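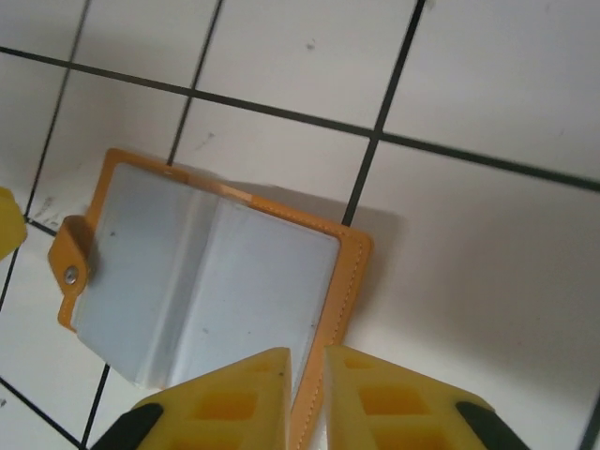
Slide 1. Card holder, open, with the clear sleeves and the snap tab showing.

What Lives in Your Card Wallet
Speaker notes, Hiyori Sasaki
Narkside evening talks, Apr 30, 2025
Running time 20 minutes plus questions

Opening (leave slide 1 up)

Hello and thank Iresha for the introduction. Don't repeat my job title, she'll have done it.

Start with the wallet on the screen. I love this kind of wallet! Orange-tan, faux leather, stitching along the border, a little silver snap on a rounded tab. Point at the tab, then at the stitching. People at the back may not see the stitching, so tell them it's there.

Then the sleeves. Look at how they bend and catch the light, and how the clear plastic is slightly cloudy. Say "hands up if yours look like this". Put my own hand up.

Ask everyone to get their own out, wallet, purse, phone case with a slot, whatever it is. Put it on your knee and leave it shut for now. (At Prindholm half the room had them open before I'd finished the sentence, so say "shut" twice.)

What tonight is: how to empty a card holder, clean it, decide what goes back and put it back in an order that suits your hands. It's a small job and I think it's one of the nicest small jobs in the house. You can do the whole thing while the potatoes boil.

The card I carried for years

My story. I had a membership card for the swimming pool at Karness, number ending 1138, and I went on carrying it long after I'd moved away. It sat at the front, where the bank card ought to have been. Every time I paid for anything I slid the pool card out first and pushed it back in again. I must have looked as if I was trying to pay for bread with a swim.

Pause for the laugh, if there is one.

The point to make: the front sleeve is the best seat in the house, and most of us gave it away years ago to whatever we happened to be using that month. Once it's there the plastic gets used to it, the thing feels settled, and we work around it.

Ask: what's in your front sleeve? Now you can open them. Take two or three answers from the room. If Gayan is in, ask him, because he told me his at the door last time and it was a receipt for a kettle.

Emptying it

Clear a flat, pale surface. Tiles are lovely for this, or a tea towel spread out. Dark tables swallow dark cards.

Take everything out. Everything! Don't leave the two "obvious" ones in. They get wiped as well, and their sleeves are usually the grubbiest.

How to get a stuck card out. Slow down here and demonstrate with the big wallet from my bag:
Open the holder as flat as it will go.
Press a thumb on the outside of the sleeve, near the closed end, and push the card towards the opening.
Once a bit of the card is showing, take it by both long edges.
If it won't budge, flex the sleeve gently from side to side to let some air in, then try again.

No knives and no tweezers, please. Old clear plastic splits at the corners and a split sleeve drops its card on the bus. If somebody asks about hairdryers, no, the plastic goes soft and wavy.

Folded paper comes out last. Unfold every bit of it before deciding, even the ones you're sure about. Imtiaz found a dry cleaning ticket in his and the coat was still there.

Sorting on a tray

My favourite part, so don't rush it.

I like a tray, or any flat board you can pick up in one go. You put the cards on it and the job becomes portable. Doorbell rings, tea's ready, you lift the tray on to a shelf and it all waits for you. On a bare table the cards wander off under the newspaper.

Lay cards face up and the same way round, with a bit of space between them. A red card on a grey surface jumps straight out at you, which is why I'm fond of grey for this. White cards on white tiles are a misery.

Sort by when you last had it in your hand:

This week. Bank card, travel pass, door card for work.
This season. Library, the good coffee place, the garden centre.
Can't remember. Be brave.

If the room is lively, let them shout out what's in the third group. I've had a video shop, a school locker, and a blood donor card from a country the owner no longer lived in. Liudmyla had a stamp card for the 81 bus kiosk with one stamp to go, and the kiosk had turned into a nail bar. She kept the card. I think she was right to!

Leave the slide up while they talk. 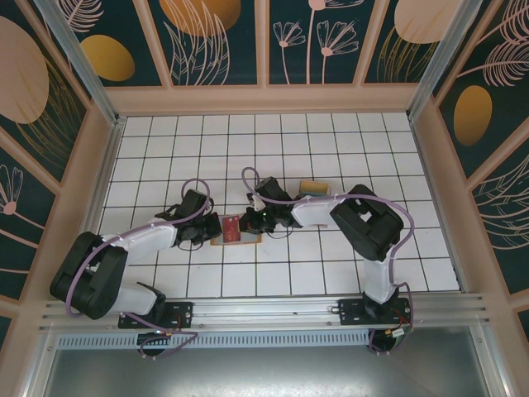 What goes back, and where

Front sleeve: the card you reach for most. For nearly everyone that's a bank card or a travel pass. If you use both equally, one goes at the front and one at the very back, so that you can find either without looking.

Next to it: the one you're asked to show. Library, student, staff, anything where someone needs to read the face of it. Put it face outwards in its clear sleeve and you may never need to take it out again. That saves the sleeve as well.

Middle: the season cards. Two to a sleeve is fine here if they're thin. Back to back, so both faces show.

Last: anything with a date on it. Appointment cards, a ticket for July, a voucher. I put mine where I'll see it on closing the wallet.

Leave one sleeve empty. People hate this! They look at the empty one and want to fill it. Leave it. It's where the hotel key goes, or the card someone hands you at a party, and it stops the whole thing bulging so much that the snap won't meet.

Mention thickness. If you have to squeeze to close it, something needs to come out. The snap is usually fine; it's being asked to hold too much. A strained tab will start to crease across where it bends, and on faux leather the surface can crack along that crease.

Cards that don't go back

Expired bank cards: cut through the chip and through the strip, and put the bits in different bins if you're a worrier like me.

Loyalty cards: plenty of shops can look you up another way. Ask at the till before you throw the card out. Some can't, and then you'll be cross with me.

Old work passes: hand them back. I know. Hand them back anyway.

Sentimental ones: they get an envelope at home, with a name on the front. I keep mine in the drawer with the birthday candles. The pool card's in there. It's having a nice retirement.

Anything that belongs to someone else. There's always one. Text them tonight.

Cleaning the wallet itself

Hold up the bowl and the cloth.

Warm water, one drop of washing-up liquid, a soft cloth wrung out until it's barely damp. Wipe the outside of the cover first, following the grain if there is one. Go gently along the stitching, where fluff collects, and use a dry soft toothbrush if it's packed in.

Round the snap, dry cloth only. Then dry it again. A bit of water left under a metal snap can mark.

Sleeves: wrap a corner of the cloth round a lolly stick and slide it in. Turn, slide, out. You will be amazed at the colour of the cloth, and I want you to show your neighbour. Do the outside of the sleeves too.

Cloudiness. Some of it wipes off and some of it is wear, tiny scratches from cards going in and out. You can't polish scratches out of thin plastic and I've ruined a set trying. If you can still read the card through it, it's doing its job.

Bent sleeves. Leave the holder open and empty under a heavy book overnight, with plain paper between the sleeves so that they don't stick together. A deep crease stays, but a general curl relaxes quite a lot.

Let it all air before anything goes back in. Damp plus closed plastic gives you cards that cling, and then we're back at the thumb business.

If the sleeves have had it

Many card holders have an insert that lifts out. Feel along the inside of the cover: if the plastic block slides under a flap on each side, you can replace the block and keep the cover. Measure it first, height and width, with the cards out.

If the block is glued, a split at a corner will take a small piece of clear tape on the outside. Round the ends of the tape with scissors so they don't catch. It isn't pretty. Mine has held up for ages.

Pass round the Mridha bag of spare inserts and let people try them against their own. Make sure the bag comes back to the front, please, Gayan.

Do it together (8 minutes, maybe longer)

Everyone empties theirs on to a tray. Trays are stacked by the door, take one between two if we're short. Iresha has the cloths.

Walk round. Don't read anyone's cards out loud. Don't touch anyone's cards. If someone would prefer just to watch, lovely, chat to them about the snap.

Remind them: leave one sleeve empty. I'll say it at least three more times.

At the end of the eight minutes ask everyone to check under their chair and inside their tray before standing up. At Prindholm a travel pass went home in the tray stack.

Questions I usually get

Phone cases with card slots? Same rules, only fewer cards. Wipe the slot as well, it gets linty.

Can I put photos in the sleeves? Yes! Cut a piece of card the same size to go behind, or they curl.

How often should I do this? I do mine when the clocks change. Liudmyla does hers when she gets a new diary. Pick something that's already happening.

My tab has come off, can it be sewn? Often, if the holes are still sound. Bring it to the mending table afterwards and Imtiaz will have a look. He has the right needles and I don't.

Is leather cleaned the same way? Less water, and test a hidden bit first. For real leather I'd go with whatever the maker suggests.

To finish

Thank Iresha, thank the room. Tea is through the side door. Spare inserts are on the table by the urn, help yourselves, and tell me what was in your front sleeve on the way past.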